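Small Rooms, Borrowed Furniture: Notes for the Saturday Talk
Tikness Hall, Saturday, June 22, 2019
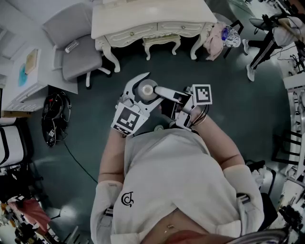
Slide 1. Vanity desk, stool and office chair on the green floor.

Leave the slide up while people find seats. Start when the doors close.

Opening

Welcome. The talk is on furnishing a room from pieces that were never meant to go together. I have been doing this for 13 years, first in my own apartments and then for Ponero, where we fit out short-term rentals and shared work rooms.

Say early that there is no shopping list. People always ask for one. The handout has measurements only.

The vanity

Point to the cream desk at the top of the slide. Curved carved legs, two drawers, small round knobs. A piece like this is usually sold for a bedroom, and most buyers pass it over for anything else. I like them as writing desks. The drawers take pens, chargers and mail, and the legs leave the floor open so the piece looks lighter than it is.

The stool goes under the desk. Say this twice. A stool left out in a small room gets walked into, and then it gets moved to the hall, and then it gets clothes on it.

If someone asks about repainting: leave cream alone. White next to cream makes the cream look dirty for a week, then you stop seeing it.

Mixed seating

The office chair is light gray with white frame parts. Next to a carved desk it should look wrong, and some people in the room will think it does. Ask for a show of hands. Then explain that pale colors do most of the work. A black chair beside that desk would be a much harder fit.

Mention the bottle on the seat. Any flat surface at sitting height becomes a table. Plan for it – put a small side table within reach of every chair, or accept bottles on seats.

Floors

Dark teal-green, and it reflects. Shiny floors show dust and every cord. Route cords along the wall before the furniture goes in. The Koubek job took us 4 visits and two of those were for cords.

Cream on dark green is an easy pairing. Cream on pale wood is harder and needs a rug.

Storage

White cabinet on the left, with a framed picture on top. The low wooden base under the drawers is worth a minute. Check bases for swelling when you buy used. Run a hand along the bottom edge, both sides.

Open racks, right side. Good for things used daily, bad for everything else. Vanard sold us 448 linear feet of shelving last October and I would order half that now.

Costs

Whole-room budget for the Koubek job was $2,763, delivery included. Do not read out the line items, they are on the handout. Skip this part if we are past the half hour.

Questions

Likely ones: drawer liners, wobbly legs, whether pink works with blue and white. (Yes, in small amounts. A cloth or a round patterned container is enough.)

Chairs need to be stacked afterward – ask the front two rows to help.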